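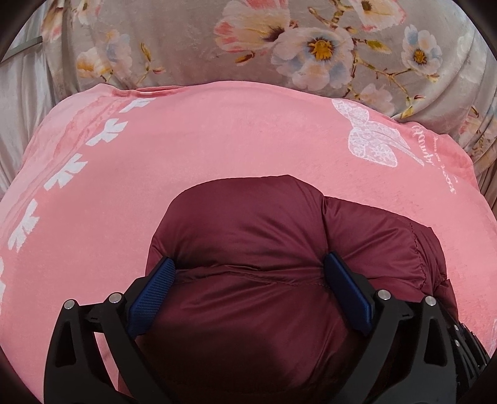 Gripper Care Technician, part time (Zunddale workshop)

Jackets like the maroon one are hard on finger pads, and we go through a lot of jackets. Hestby keeps a set of hand-held grippers going out to people's homes and coming back again, and we would dearly love to find a patient person to look after them with us.

You would be at the bench three mornings a week, beginning in May. Most of the work is small and steady: peeling off tired blue pads and sticking on fresh ones, checking that both fingers meet evenly, cleaning lint out of the linkages, and seeing to it that the pivot pins turn freely without any wobble. Every gripper gets a full going-over after 700 grasps, and a short written note goes in its folder, so tidy handwriting is a real kindness to the rest of us.

You don't need a degree. If you have fixed bicycles, sewing machines or cameras and liked it, please do write. Arvo Seppälä will train you himself over the first 6 weeks, and he is very generous with his coffee.

Please send a page about yourself, and a repair you remember fondly, to Arvo at the Boyer Street office by 28 April 2022. Parking is behind the building.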